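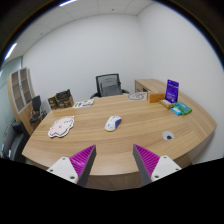 A white computer mouse on a wood-grain desk.

Telard: Archive and Reading Room for Electronic Literature
Progress Report to the Pranum Fund, Second Reporting Period

1. Summary

The grant supports the recovery of early Web and CD-ROM poetry and its return to public reading. Work in this period centered on the Kazlauskienė bequest, which holds hypertext poems, animated texts and the author's working files. Of the 77 works listed in the bequest, 14 can now be read in full through the online reading room. The remaining works have been copied from their original disks and are waiting for review.

2. Recovery of works

Most of the delay reported in April came from pieces built for browser plug-ins that are no longer supported. The technical editor, Margus Eglītis, has tested two methods: running the original file in an emulator, and rebuilding the piece in current Web code. The emulator keeps the timing of the text more faithfully. In Zargate, a long poem whose lines fade if the reader waits too long to click, the rebuilt version ran too fast on newer computers and three stanzas could not be read at all. We have therefore adopted emulation as the standard method and will rebuild a work only when emulation fails.

Zargate contains 801 linked passages. Each link has been checked against the author's printed map. Nine links lead nowhere in every surviving copy. They have been left as they are and recorded in the notes, as the map marks six of them as intentional.
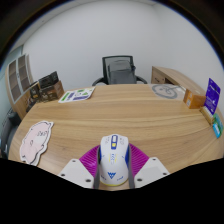
3. Editorial notes and translation

Each published work is accompanied by a short introduction, a list of known versions and instructions for reading. Wulan Osman has completed introductions for 11 works and is preparing the other three. Her introduction to Zargate discusses the poem's use of waiting and its debt to concrete poetry, and includes an English version of the opening sequence. A full translation is outside the present budget. Text that forms part of an animation cannot simply be replaced, and each translated line must be retimed by hand.

4. Rights

Permission is in place for all works by Kazlauskienė herself. Five joint works require the consent of a second author or an heir. Two consents have been received, two requests are pending, and one rights holder has not been found. That work will stay closed to the public until the question is settled.

5. Spending

Spending is within the approved budget except under storage, where costs exceeded the estimate by $400. The larger disk images produced by emulation account for the difference. We ask the Fund to approve a transfer of this amount from the travel line, where a planned visit was replaced by online meetings.

6. Next period

The next group of works to be reviewed consists of sound poems from the CD-ROM series. Several depend on audio formats that the present emulator plays with gaps, and Mr. Eglītis will report on this problem before any of them are released. The reading room will also receive a plain-text search page covering titles, first lines and editorial notes.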